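Clillard 600 vanity unit and basin: review after two winters

Posted 31/08/2021 by Trí Mạch

We bought the Clillard 600 when the pedestal basin in our small bathroom cracked. I paid 190 pounds for the cabinet and basin together, from Mokadia, who delivered to the door but not up the stairs. The tap was extra. The nearest alternative was the Allik unit, which has drawers and costs a good deal more.

The cabinet comes flat and went together in an evening. The instructions are drawings only, and the one for the hinges is too small to read without a torch. All the screws were in the bag. The back is open for the pipes, so I didn't have to cut anything, though our waste sits low and I needed a longer piece of pipe from Đinh, the plumbing shop near the station.
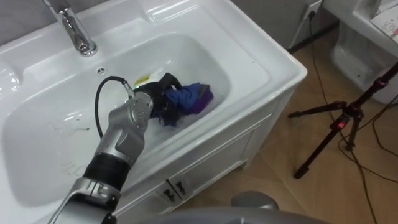

Basin with a little water in it. The overflow is on the back slope.

The doors are the weak point. One dropped by the first March and rubbed against the other. Turning the hinge screw put it right, but I have had to do it again since. The white finish has lasted well apart from a chip at the bottom corner where the hoover hits it. Storage is fine for a household of 2. There is one shelf, fixed, and tall bottles only fit underneath it.

I wrote to Clillard about the hinges and got a polite reply with a new pair in the post. No charge. 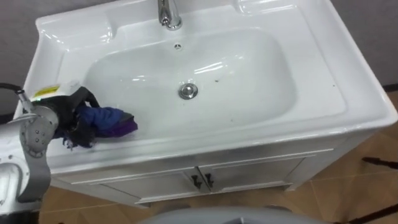
The bowl and the flat rim. Specks show up on the white.

Fixing it to the wall took longer than building it. Our wall is old plaster over brick and the brackets supplied are meant for something firmer. I used my own plugs and longer screws, then ran sealant along the back edge. It hasn't moved. 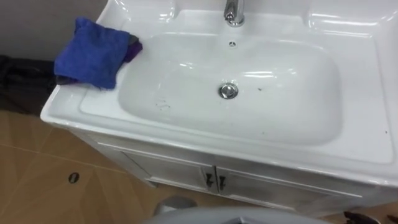
Cleaning is easier than it was with the pedestal, mainly as there is no gap behind it to collect dust. I use washing-up liquid and a cloth, and a cream cleaner now and then. The thin dark gap round the drain stopper wants an old toothbrush. Limescale on the tap comes off with vinegar if you don't leave it too long.

I would buy it again at the same price, but I'd get better hinges at the start. Four out of five.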